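Hudar Regional Library Network
Technical Services Working Group
Minutes of the December meeting

Location: Matoušek Branch, upper meeting room
Called to order: 2:00 p.m.
Chair: Rostam Dehghan
Present: branch systems leads for Matoušek, Stunda, Eastgate and Mill Road; cataloging; facilities; finance liaison
Apologies: Stunda branch manager

1. Minutes of the previous meeting

Approved with one correction. Under item 4, "nightly export" should read "weekly export." The chair will reissue the corrected copy.

2. Matters arising

2.1 The label printer at Eastgate has been returned under warranty. A loan unit is in place and prints spine labels correctly, but it does not accept the wide stock used for oversize items. Oversize labels for Eastgate are being printed at Mill Road and sent with the van.

2.2 Facilities confirmed that the return chute at Stunda has been re-hung. The rubber lip is still to be fitted.

2.3 The revised holds policy went to branch managers. Two branches have replied. Carried forward.

3. Catalog migration to Flodico

3.1 Cataloging reported on the second test load. Bibliographic records loaded without rejection. Item records for serials did not: where a title has more than one run, Flodico attached every issue to the first run only. The vendor has accepted this as a mapping fault and will supply a corrected profile before the third load.

3.2 Diacritics were checked against a sample from the Czech and Hungarian collections. Author names displayed correctly in the staff client. In the public catalog, searching without the accent returned no results for several headings. Cataloging considers this a blocking fault. The chair agreed and will raise it at that priority.

3.3 Mill Road asked whether local subject headings would be kept. Cataloging answered that they will be loaded into a separate field, indexed but hidden from the public display. Mill Road asked for its objection to hiding them to be minuted. The local history headings are in daily use by readers at that branch, and staff there direct people to them by name.

3.4 It was agreed that the existing catalog will be held read-only for 26 days after cutover. Finance had proposed a shorter period to reduce the hosting charge. The group preferred to keep the longer overlap, which covers one full cycle of overdue notices.

Action: Cataloging to send the list of affected serial titles to the vendor.
Action: Chair to raise accent-insensitive searching as a blocking fault.

4. Public computers and hardware

4.1 The replacement schedule for public access computers was reviewed. The budget line allows for 20 machines this financial year. Matoušek and Eastgate have priority on the basis of age. Stunda will receive units released from Matoušek once these have been wiped and checked.

4.2 The Stunda lead asked whether the released units would run the new session booking software. The lead for Matoušek said that they meet the published minimum but start slowly, and that additional memory would be worthwhile. Finance asked for a price per unit before any commitment is made.

4.3 There was discussion of whether to repair older machines at board level or to withdraw them. The Matoušek lead favored repair where the fault is confined to memory, storage or power supply. Processor and motherboard faults would go straight to withdrawal, with usable parts kept. The group accepted this as a working rule, to be written into the hardware procedure. Staff should follow the existing antistatic instructions whenever a case is opened, and an exposed processor socket should be covered before the machine is set aside.
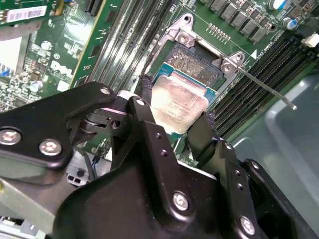

5. Network and wireless

5.1 Wireless coverage in the Mill Road reading room remains poor along the north wall. Facilities will permit an additional access point provided the cable follows the existing trunking — no new holes are to be drilled in the paneling.

5.2 The guest network certificate expires before the spring. Renewal will be done outside opening hours. Branches will be given notice so that a poster can be put up.

Action: Mill Road to mark the preferred access point position on a floor plan.

6. Self-service kiosks

6.1 Eastgate reported repeated failures when readers place a stack of items on the pad. The kiosk reads the lower items and then times out. Reducing the stack limit in the configuration cleared the fault in testing. The same setting will be applied at all branches.

6.2 Receipt paper is to be ordered centrally from now on. Finance will circulate the order code.

7. Any other business

7.1 Facilities gave notice of an electrical inspection at Stunda. The server cupboard will be without power from 8:00 a.m. until the inspection is complete. The Stunda lead will shut down equipment the evening before and confirm by email.

7.2 Cataloging asked that donated material not be left in the workroom without a slip. Noted.

8. Next meeting

To be held at Eastgate, 2:00 p.m., date to be circulated by the chair. The third test load will be the first substantive item.

Meeting closed at 3:50 p.m.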